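2018-05-23
Living room corner, table day

Started with the coffee table again. Wiped the glass twice with the Urkance cleaner, once along and once across, and it still streaks near the lettering. The lettering itself is holding up, no lifting at the ends. Do not use the blade on it. The cleaner is fine on the bar underneath too, but it drips onto the carpet, so put a towel down first.

Measured the black bar under the top while I was on the floor: 61 cm between the fixings. The drawing in the Zulevent folder has it shorter. I penciled the right number on the printout but the file still needs changing. One fixing was a quarter turn loose and I took it up by hand. Still needs the proper key, which was not in the drawer.

Vacuumed the carpet before anything went on the table. Crumbs show through the clear top and it is a pain to get at them later without shifting everything.

Table layout for today, same as the February sheet except for the plate:
– drinks and snack canisters in a row along the far edge, labels wherever they land
– plate near the middle, over the bar
– pineapple goes to the plate
– nothing on the near side

The plate is the cream one with the raised rim. 376 g on the kitchen scale. The flat white one we had in February let round things roll off, and I would like to stop using it altogether. The rim on this one is enough to stop a pineapple on its side, at least when I put it down by hand. Tried it with the crown pointing each way. With the crown hanging over the rim the fruit tips a little toward the leaves, then settles.

Pineapple notes. Pick it up by the body, not the leaves. The leaves bend and then the whole thing swings. Holding it low on the body feels steadiest, but you have to mind the edge of the plate with your knuckles. Wipe the glass after it has been set down anywhere off the plate.

Canisters: the yellow one has a white lid that pops if you squeeze the top third. Hold lower. The blue and green one I have not had any trouble with. Glass bottle goes down gently, no sliding, there is already a faint mark at the Evangelista end of the table from the last one.

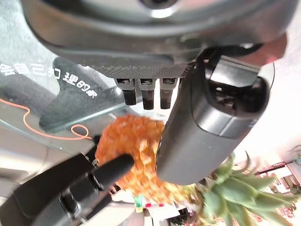
Pineapple, plate and the row along the edge of the table:
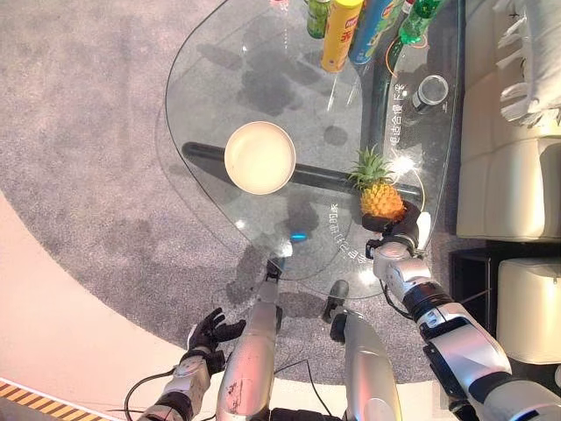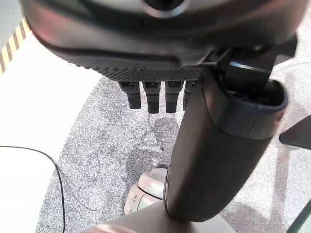
Photos: Mirora workshop notebook

Left to do:
Order 2 more plates of the same kind, with the rim. The whole corner has a limit of 3,000 for the year and most of it went on the table, so check before adding anything else to the order.
Find the key for the fixings.
Correct the bar length in the Zulevent file.
Felt pads for the bottom of the plate? It is loud on the glass. Might make it slide, though – try one pad before sticking on the rest.
Pineapple back in the kitchen at the end of the day, canisters can stay out.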